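About Lamrani Tables

Lamrani Tables makes and refinishes white-topped work tables for schools, clinics, sewing rooms, kitchens and offices. We are based in Tirville, in the old Clellari thread warehouse, and most of our customers are within a day's drive.

The company was started in 2000 by Othmane Lamrani, who had been repairing shop counters and wanted steadier work. The first order was for a dressmaking school that needed large, plain tables where pins and thread would show up against the surface. That order set the pattern for most of what we have made since. We do not make chairs, shelving or cabinets. Customers who need them can ask us for the names of other local shops.

What We Make

Our main product is the Eter table. It has a smooth white top and a steel underframe, and it is sold in three heights. The top comes in one piece up to the size that will fit through a standard double door. Past that size we make it in two pieces, which are bolted together underneath when we deliver.

We offer one color family, white, in a warm and a cool shade. The cool shade can look slightly blue or gray depending on the lighting in the room. Some people like this and some don't, so we send sample squares before taking an order. Please look at the samples in the room where the table will be used, with the lights on and again with them off.

The finish is a low sheen. It reflects some light from windows and ceiling fixtures but does not act like a mirror. We stopped offering high gloss tops after too many came back with scratches that could be seen from across the room.

Refinishing

About half the workshop is set aside for refinishing. We take in our own tables and other makers' tables, as long as the top is sound. We will not refinish a top that has swollen at the edges or separated from its core. In that case we can quote for a new top on the existing legs.

Refinishing normally takes 11 working days from the time the table reaches us. October is our busiest month and the wait may be longer. We have a small number of loan tables for schools and clinics that cannot be without one. They are plain and some have marks on them, but they are level and clean.

Who We Are

Othmane Lamrani still runs the workshop and does the final check on every new top. Souad Abdel Hamid manages orders and deliveries and is the person you are most likely to reach by phone. Anqi Lu is in charge of finishing and trained as a furniture restorer before joining us. Sidra Gondal designs the underframes and handles custom sizes. Marjorie Haslam has looked after the accounts from the start and now works mornings only.

We take on one trainee each year. Trainees begin in refinishing, where they learn to strip, fill and sand, and move to new tables in their second year. Applications are open to anyone over 18. No experience is needed, but you should be comfortable standing for most of the day.

Our Workshop

The workshop is on the ground floor, with a loading door on the canal side. Sanding is done in a closed room at the back. Finishing has its own room with filtered air, and finished tops are left there to cure before they are moved. The front room is the showroom, and visitors are welcome to bring their own work and try it at one of the tables.

If you are coming to see us, bring the measurements of the room and of every door and stair between the street and the room. Souad will ask for these before she can give a delivery date. Parking is in the yard beside the loading door.

Caring for a White Tabletop

A white top shows everything that lands on it. Crumbs, lint and bits of grit that would go unseen on a darker table stand out as small dark specks, even when there are only a few of them. Most of this is loose and can be lifted with a soft dry cloth or a table brush. Brush first and wipe second. Wiping grit across the top with a wet cloth is the most common cause of fine scratches.

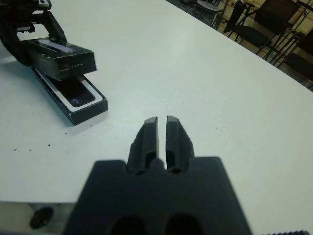
Cleaning Products

Use warm water with a little dish soap, then wipe again with plain water and dry the top with a clean towel. Do not use scouring powder, steel wool or anything containing bleach. For ink, dab with rubbing alcohol on a cotton pad and rinse the spot afterward. Dye from fabric should be cleaned up the same day if possible.

We sell a table brush and a pack of cloths at the showroom counter. Any soft brush will do the job just as well.

Guarantee

New Eter tables are guaranteed for five years against faults in the top, the edge and the frame. Refinished tops are guaranteed for two years. The guarantee does not cover burns, knife cuts or damage from moving the table. Please keep your order number, which is printed on a label under the top near the left front leg.

Contact

The showroom is at 377 Canal Road, Tirville. Call or stop in between 8:30 a.m. and 4:30 p.m. on working days. For orders of several tables, ask for Souad Abdel Hamid. For custom sizes, ask for Sidra Gondal and have your measurements ready.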